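Seixas Small Arms Destruction Records: Data Card

Version 2, released May 19, 2023

Summary

The Seixas collection brings together 3,376 records of small arms and light weapons surrendered, registered and destroyed under municipal and regional disarmament programs. It is maintained by the Isitz Institute for Arms Control Records and is intended for researchers, program officers and public agencies that study how collection programs are documented. The records cover the paperwork of destruction. They do not describe individuals who handed in weapons, and they should not be used to estimate the number of weapons in circulation in any area.

Contents

Each record corresponds to one line in a destruction certificate. The main fields are:

record_id: unique identifier assigned by Isitz
program: short code for the collection program
category: handgun, rifle, shotgun, light weapon, parts only
condition: serviceable, unserviceable, not stated
method: cutting, shredding, smelting, burning, not stated
witness_present: yes, no, not stated
certificate_ref: reference to the scanned certificate, with signatures removed

Files are provided as comma-separated text in UTF-8 encoding. Empty cells mean that the certificate had no such entry; "not stated" means that the entry existed but was left blank by the issuing office.

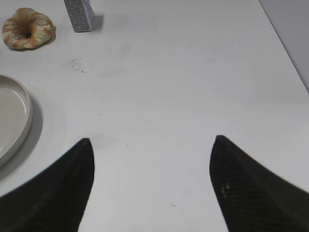 Figure 1. White tabletop and open two-finger gripper.

Sources and collection

Certificates were supplied by offices taking part in the Ernis exchange, an agreement under which local authorities share closed files on surrendered weapons. Records from the Flamamex smelting program were added in April, after the program's own review had ended. These entries follow a different certificate layout, and their condition field was mapped by hand - users comparing methods across programs should read the mapping notes before drawing on this field.

Transcription was carried out by two readers working separately. Where the readings differed, a third reader consulted the scan and entered the final value. In 220 records the difference could not be settled, and the value "unclear" was kept.

Known limitations

Coverage is uneven. Larger programs issued one certificate per weapon, while smaller ones often listed a full delivery on a single sheet. Parts-only entries are especially difficult to compare, as some offices counted a barrel and a receiver as separate items.

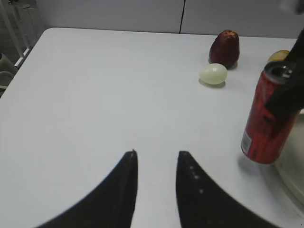 Dates of surrender are not included. Several contributing offices considered that a date, combined with a program code and a rare category, could allow a person to be identified. The order of the record numbers carries no meaning and must not be read as a sequence in time.

About 300 records give no method of destruction. They have been retained so that totals agree with those on the original certificates.

Access and permitted use

The collection may be used free of charge for research, teaching and policy work. Users agree not to attempt to identify any person or storage site, and not to link the records to commercial firearms registers. Requests for the scanned certificates are reviewed by the Isitz records office and require a written statement of purpose.

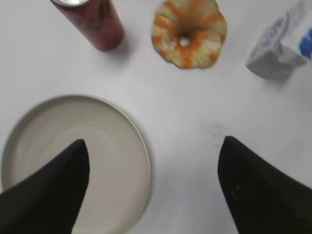
Redistribution of modified files is permitted, provided that the changes are listed and the version number of the original release is given. Translations of the category labels should be marked as unofficial.

Maintenance

Corrections are collected in the file CHANGES and applied at the next release. Reports of errors should quote the record_id and the field concerned. Withdrawn records keep their identifiers, which are not assigned again.

Suggested citation

Isitz Institute for Arms Control Records. Seixas Small Arms Destruction Records, version 2.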